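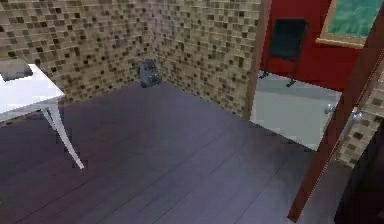

Ticket 653: Agent stops short of doorway, tiled room to red room

Project: Pacheco (student navigation project, simulation track)
Opened by: Homa Mazandarani
Component: Milier planner, local costmap
Status: Resolved, one follow-up open

Problem
Goal is set next to the black chair in the adjacent room. The agent starts in the tiled room, turns toward the doorway and halts before the threshold. Planner returns NO_PATH. Same result on every run with the default config. Goals inside the tiled room, including one beside the white table, complete normally.

Environment
Pranevex simulator, stock build from the course server. Scene loaded without edits. Door is partly open at spawn, swung toward the tiled room.

Log

1. Checked goal pose. Valid, on free floor, not inside the chair mesh.

2. Suspected the change in floor from dark planks to pale grey. Swapped both floors to one flat material and reran. No change. Reverted.

3. Dumped the collision layer. The door panel is registered as a full box covering its entire swing, so the opening is marked occupied whatever the door angle. The rendered door and the collision door do not match.

4. Replaced the box with the convex hull of the panel at its current angle. Opening is now free in the static map. Planner still returns NO_PATH.

5. Inflation radius was 13 cells, copied from last term's config. That closes the gap between panel and post. Set to 2. Path found, goal reached.

6. Reran the table goal and a goal near the small grey object in the tiled corner. Both pass with the new radius. No contacts reported.

Cause
Two separate faults: wrong collision shape on the door, and inflation radius too large for the opening.

Fix
Door asset updated in the shared scene folder. Radius changed in nav_local.cfg. Pull both before rerunning. Old cached maps must be deleted by hand or the planner will load them.

Follow-up
The hull is computed once at load. If a script moves the door afterward, the map goes stale. Moved to the Foltidier board for March. Leave this ticket closed unless NO_PATH comes back with the door untouched.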